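Gripper cell notebook -- December, budget round 2

Sat down 9:40 w/ the spreadsheet. Need numbers in before lunch. Three things on the list: second set of fingers, spare belt, force sensor for the wrist. Prisholm quote came back at 1,030 for the sensor, cable not included (cable is 171, of course). Ureo has one cheaper but lead time 13 weeks and no mention of calibration cert. Leaning Prisholm.
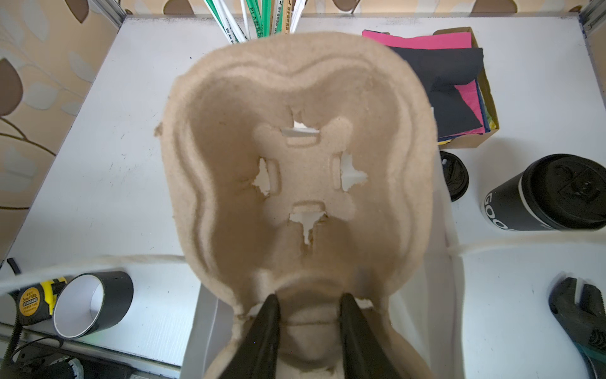

Finger pads are the line I keep going back and forth on. Gondal sells molded ones in sets of four, Ditov will cut to our drawing but wants a minimum order of 17. Whichever we pick, the contact face has to suit thin, soft stock like the pulp tray, where the fingers only get a narrow neck of material to pinch. Fuzzy surface too, with loose fiber strands across the table, so anything with deep grooves will need cleaning time in the plan. Put down Gondal for now, Ditov as alternate. Ask for a sample pad before comitting to either.

Spare belt: just buy it. Small money and the downtime costs more. Charge to consumables, not capital, otherwise it sits in approvals til spring.

Also open -- do we budget for a tool changer this round. Would eat most of what's left. Mounting plate alone needs a redrawn flange and I dont have hours for that before January. Parked, note in the tab called "later".

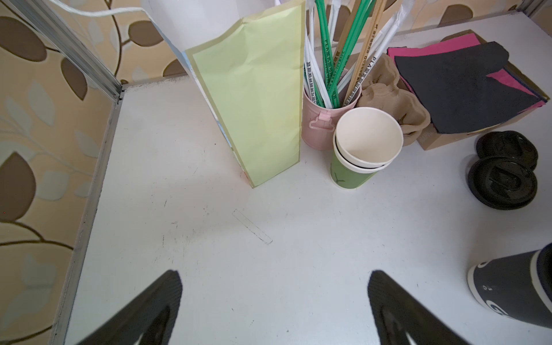

Can the sensor wait until the next round?

Only if we drop the light-grip trials from the plan. Pads and belt don't depend on it, those can go in now either way.

To do: chase Prisholm re cable length, get shipping from Gondal in writing, fix the total in row 13 (still adding the old Ureo price)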